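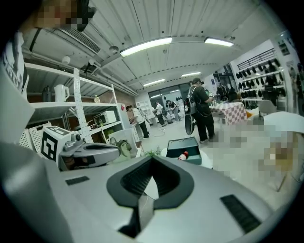 开放日的参观者常问能不能随时伸手去试，Dinmont 的答复是：讲解员没有报出“可以接触”之前，手一律留在黄线以外。本节按这一要求编写，适用于 Flovovico 手持夹爪在参观、演示场合的布置与操作。

4.3 开放日演示的准备

1. 演示前一日将两只夹爪充满电，编号标签分别贴在左、右机身上。
2. 在地面贴黄线，与操作区边缘的距离不小于 2 米。通道内不得放置线缆。
3. 将带定位标记的盒子放在操作台上，标记面朝向操作者。标记表面有折痕或反光时应更换。
4. 开启主机，等待状态页显示“就绪”。首次启动大约需要 20 秒。
5. 双手各持一只夹爪，静止片刻后按下校准键。校准期间不得移动定位标记。
6. 空载开合 12 次，确认两侧行程读数一致。读数不一致时，按 4.1 节重新归零。

注意：定位标记被遮挡后，轨迹会出现跳变。参观者较多时，应指定一人负责维持标记前方的视线。

4.4 演示流程

1. 讲解员说明当次任务，操作者就位。
2. 操作者完成一次抓取和一次放置，动作速度不超过设定上限的一半。
3. 演示结束后，将夹爪平放于台面，按下锁定键，指示灯转为常亮。
4. 讲解员报出“可以接触”，参观者方可逐一上前试用。
5. 每人试用后检查指面。有油污时用干布擦拭，禁止使用酒精。

警告：夹爪闭合时，手指不得伸入开口。长发、挂绳和宽松袖口须事先收好。

警告：出现错误代码 106 时，立即松开扳机并切断主机电源。该代码表示闭合力超出允许范围，未经检查不得再次上电。

说明：Vallejo 型指垫与 Botham 型指垫厚度不同，不可混装。更换指垫后须重做 4.3 节第 5、6 步。

4.5 收场

1. 导出当日记录，确认文件可以打开后再关闭主机。
2. 取下指垫，单独存放。
3. 将夹爪放回运输箱，扳机一侧朝上。
4. 在使用登记表中填写试用时段和异常代码，无异常时填“无”。

本节修订日期：2024年4月14日。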